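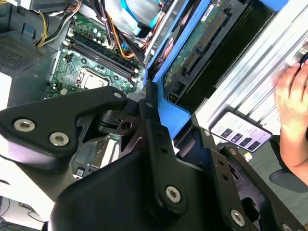 The gripper over an open desktop computer at the Ivcombe workshop, with a hard drive in its blue caddy.

Larkell compares two grippers for computer dismantling

Saturday, December 1, 2018

Larkell, the electronics recycling firm based in Ivcombe, has finished the first round of a trial to find out which of two robot grippers is better suited to taking old desktop computers apart.

The work covers the jobs that staff at the site now do by hand: lifting out hard drives, unplugging cables and removing memory. Each gripper was given 108 attempts at the same set of tasks, on machines taken from the firm's normal intake.

The first gripper, supplied by Ambrosio, has two flat parallel jaws. The second, from Nostaser, uses jointed links that let the fingers close at an angle. Both were fitted to the same arm and run from the same controller, with a small camera mounted at the wrist.

Ismail Ezzat, who is in charge of the trial, said the jointed gripper had done better on hard drives. It completed 95 of its attempts, but it was slower, and its width made it awkward to use close to the power supply cables.

"The drives are the easy part to get hold of," he said. "Cables move when you touch them, and then the arm is working from a picture that is out of date. We lost most of our time there."

The parallel jaws managed fewer drives but were quicker on memory modules, where there is little room on either side. Mr Ezzat said a thinner set of fingertips had been ordered for the jointed gripper and would be tested before any choice was made.

The team also tried two positions for the wrist camera. In the lower one, the fingers hid too much of the circuit board during the last part of each approach. Moving the camera back by 20 millimetres helped, although parts of the board were still covered when the gripper was close.

Larkell takes in up to 700 desktop computers a week from offices and schools. Maricel Catacutan, the site manager, said the firm was not planning to automate the whole line. Machines arrive in many different cases, and opening them would stay a manual job.

"If the arm can take out the drives reliably, that is enough for us to carry on with it," she said. "Drives have to be removed and logged before anything else happens, and it holds up the rest of the bench."

A second round of tests is due to start in April.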